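Search this site Go

About Kindley

Kindley takes in used desktop computers at its Workamthorpe shop, opens them, sorts what is inside and sends the usable parts back out. The company was started by Marisol Ambrose and Bogdan Śliwiński in a rented unit with one bench. The present shop has 3402 square feet of floor, most of it given over to benches and shelving.

Towers are the bulk of the work. Each unit is logged at the door, given a bench number and laid on its side before the side panel comes off. Expansion cards are removed first, then drives, then memory, then the power supply. The motherboard stays in the case until all cabling has been released – pulling a board with a lead still attached damages the header and lowers the grade of the part. 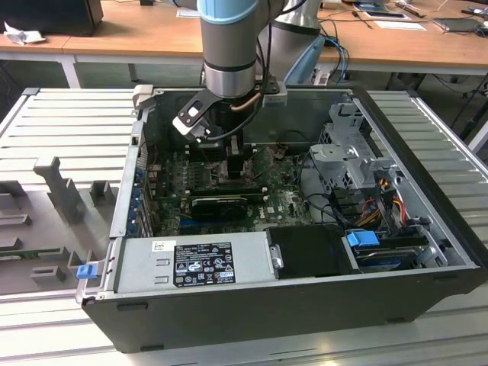
Photo: Rhea Dela Peña / Kindley

Older towers with colored latches and drive-release handles are quick to open up, and the parts inside need few tools. Dust on the board is normal for machines of this type and does not affect grading. Hard drives are kept apart from other parts, entered under their own serial numbers and wiped or shredded according to the customer's instructions. Power supplies are load-tested for 50 minutes. Units that fail go to metals recovery with their wiring left on.

Graded parts are held in the Clakano stock system, which was written in house and is maintained by Rajkumari Ahuja. It currently lists 523 part types, from drive cages and duct covers to complete boards. Repair shops and schools may order from it directly. The minimum order is 59 dollars before shipping.

Birdie Rosenthal manages intake and can arrange pallet collection. Laptops, printers and monitors are not accepted at Workamthorpe; these go to our second site on Nicholas Street – please call ahead, as the loading door there closes at 3 p.m. Towers should arrive with side panels fitted and power cords removed.

Share 14 Comments 0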